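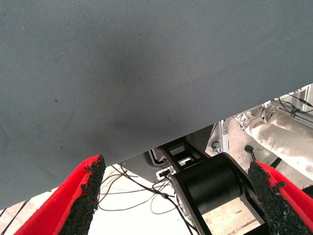 I have been trying to settle on a work cloth since May, and I think I'm done. For a long time I used whatever was nearby, mostly old bath towels, and I lost small parts in them all the time. A towel has loops. A set screw goes down into the loops and you find it in the wash. What I look for now is a flat weave with no pile, like the gray-blue one with the fine diagonal twill. It has some smudges and a few dark specks on it, and I don't mind that. A cloth that has been used for work is going to have marks. The lower edge is still straight and clean, and I care more about that, because a fraying edge drops threads and the threads get into everything.

What I wanted from a cloth

The jobs I do at home are small. I take apart kitchen timers, hand-crank sharpeners, a music box now and then, and once a Nurano label printer that I never got working again. Most of the parts would fit in an egg cup. I need a surface that doesn't let them roll, doesn't hide them, and doesn't scratch them.

Arnaldo Mendes, who I used to share a workshop with in Lilliscombe, worked on bare steel. He liked to hear a part when it dropped. That worked for him, but he also spent a good part of every evening on his knees with a flashlight. I have a hard floor too, and parts bounce on it.

I tried a rubber mat first. It smelled, and oil turned it sticky. Then I tried felt, which sheds. Then I bought a yard of plain twill from Quartey, the fabric shop run by Zuweira Quartey, and cut it to fit the table with some left over. She asked what it was for and then sold me a tighter weave than the one I had picked up. She was right about that.

Color

I went back and forth on this. White shows every part but it also shows every fingerprint, and after a week it looked bad enough that I stopped wanting to work on it. Tan was no good for brass. I had a green one for a while and it was fine, I just didn't like it.

Dark gray is what I would tell anyone to start with. Most of what I handle is steel or plated steel, and it stands out well. Black screws are the exception. For those I keep a jar lid off to one side and they go straight into it.

Keeping it flat

I don't iron mine. Soft creases are fine, and a shallow wrinkle will even stop a ball bearing from going anywhere. A sharp fold is different, because a thin washer can slide under it. I smooth the cloth out with my forearm before I start and leave it alone after that.

It should be bigger than you think. I like to put one part down with open cloth all the way around it — then I can look away and still find it when I look back. A little silver gear lying flat on charcoal cloth is about as easy to see as a small part gets. You can check the teeth without picking it up.

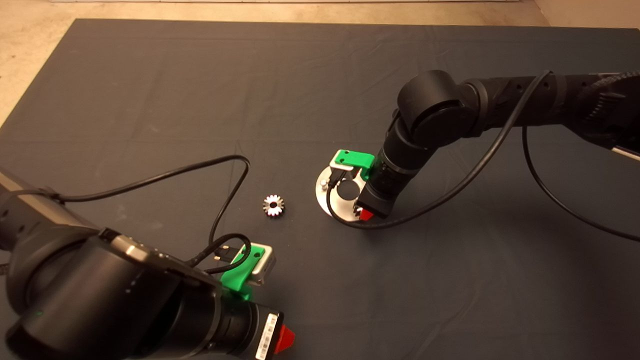
Washing

Shake it outside first, over a tray if you are missing anything. I have gotten two springs back that way. Then cold water and plain soap, no softener, and hang it up. Softener leaves something in the weave that comes off on clean metal.

I have two cloths now and swap them when one gets too oily. The old ones go under the vise.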